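Who Gets to Stay Angry: Revenge and Its Witnesses in Three Space Films

Project report, Film and Narrative, summer session
Harish Kushwaha and Yetunde Adeleke
August 29, 2025

1. What we set out to do

Our project looks at revenge plots in science fiction films and asks who in the story is allowed to judge the person taking revenge. Most writing we read for the course treats revenge as a matter between two people, the one who was hurt and the one who did it. We wanted to look at the third person, the one who watches. We called this character the witness.

We chose three films: Star Trek II: The Wrath of Khan, Star Trek: First Contact and Serenity. Each has a character bent on revenge or close to it, and each has somebody nearby who sees what is happening and says so. We each watched every film twice in July and kept separate notes, which we compared only after the second viewing.

2. The witness who is ignored

In The Wrath of Khan the witness is Joachim, Khan's second in command. He has few lines. Early on he points out that they have a ship and are free, and that Khan has already beaten the exile Kirk put him in. Khan answers by quoting Moby-Dick, more or less, and the subject is closed.

Yetunde's notes made a lot of this exchange. Joachim does not argue that revenge is wrong. He argues that it is unnecessary, and he goes on obeying after he loses the argument. When he dies, Khan holds him and swears to avenge him. The one person who tried to stop it has been turned into another reason to continue. We think this is the cruelest moment in the film, and it gets less attention than the ending with Spock because the ending with Spock is so good.

Harish was less sure that Joachim counts as a witness in our sense. He shares Khan's history and his losses, so he can hardly stand outside them. We left him in and changed our definition: a witness does not have to be neutral.

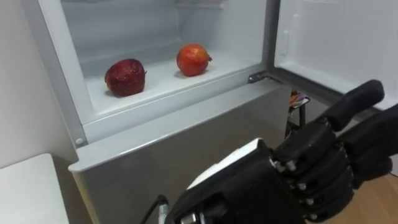

Robotic hand with the index finger extended, in front of an open refrigerator.

3. The witness who is heard

First Contact gives the job to Lily, who has known Picard for a very short time. She has no rank and owes him nothing. When he refuses to destroy the Enterprise, his officers disagree with him but back down. Lily follows him into the observation lounge and calls him Ahab.

The scene works because of how badly Picard takes it. He insists that his people have moved past revenge, and then he smashes a display case of model ships. Patrick Stewart plays the silence afterward very quietly — he looks at the damage before he looks at her. Then he recites the line from Melville, and she admits she never read the book.

Both Star Trek films lean on the same novel. In the earlier one the avenger quotes it and learns nothing. In the later one he quotes it and changes his mind. We spent a full page of our draft on this and cut most of it, as our instructor said it had been written about many times already.

4. The harder case

Serenity gave us the most trouble. The Operative is not taking revenge at all. He believes he is building a better world and says plainly that there will be no place in it for him. Mal is the angry one, particularly after Shepherd Book and the people at Haven are killed, and his crew are his witnesses. They object to what he orders done to the ship and the bodies, and he threatens them.

What interests us is the end of the fight. Mal has the Operative beaten and does not kill him. He makes him watch the recording from Miranda. The avenger turns his enemy into the witness, and that is the revenge. Yetunde thinks this is mercy. Harish thinks it is worse than killing him, and that the film knows it. We did not settle this and have left both readings in.

5. Limits

Three films is a small group, and two belong to the same series. We also left out television, where a witness can have a whole season to be right. Our comparison of screen time for each witness was dropped when our two sets of timings did not match. If we continue in the fall, we would start with Joachim again and look for other seconds in command who say no once and then follow orders.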